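Chapter 7
Planning the Purchase: What a Robot Really Costs

A pair of arms with many-fingered hands can take hold of a cabinet handle with one hand and reach for a box with the other, and you can try that in simulation long before any money changes hands.

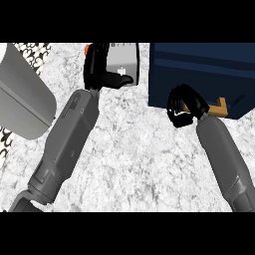
7.1 Start with the job

It is very tempting to begin with the catalogue. Catalogues are wonderful things! But the buyers who end up happiest usually begin with a sheet of paper and a plain list of the jobs they want done: open the drawer, lift the carton, set it on the shelf. Beside each job goes the weight, the reach, and how often it comes round in a shift.

Take the packing hall at Brarnside, which we shall follow through this chapter. When Joanne Holroyd took on the project, her team wrote down 223 separate handling tasks. Once they had grouped the ones that needed the same grip and the same reach, 52 were left, and a budget could be built on those. Try this with a kitchen or a stockroom you know well. You will be surprised how quickly the list shrinks, and how much you learn on the way.

7.2 Hands or grippers?

A simple two-jaw gripper is cheap, tough and quick to replace. A hand with several fingers can wrap round a handle and then move on to something of quite another shape, but it has more joints to service and takes longer to set up. Brarnside asked two suppliers, Mumon and Bodin, to quote for both. Huguette Rey, who ran the trials, insisted that each quote list spare fingers, cables and training as separate lines. Copy her! A single lump sum tells you very little when you want to compare one offer with another.

7.3 The costs around the arm

The arm itself is only one line in the budget. Allow for mounting, guarding, floor space, software licences, power and staff time. Brarnside set aside 180 hours for staff training and used nearly all of them by the end of February. Simulation belongs in the budget too, for someone has to build the model rooms and check them against the real ones.

Before reading on, draw up a table with three columns: bought once, paid yearly, and paid only when something breaks. We shall fill it in together in Section 7.4, using the Brarnside quotes.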